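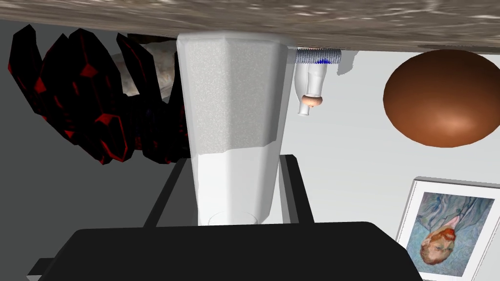
Figure 4.1 A white octagonal cup and a stone tabletop, computer-rendered.

Chapter 4
Sorting and Finding Photos

Most people keep far more photos than they ever look at. A phone library of a few thousand pictures can only be used if the software is able to sort it, and this chapter deals with how that sorting is done.

We begin with the data stored alongside each picture: the time, the place and the camera settings. Section 4.2 moves on to labels made by the software itself. Section 4.3 follows Lovisa Hedlund's study of Prirker, a photo app in which 42 users searched their own libraries for 20 set subjects. Her results are used again in Chapter 6.

You will need the Saxena practice library, which holds 406 files. Copy it to your own drive before you start, as several exercises change the labels.

Terms used in this chapter
Tag: a word attached to a picture.
Index: the list a search looks through.
Duplicate: a second copy of the same file, even under another name.

4.1 What a photo file holds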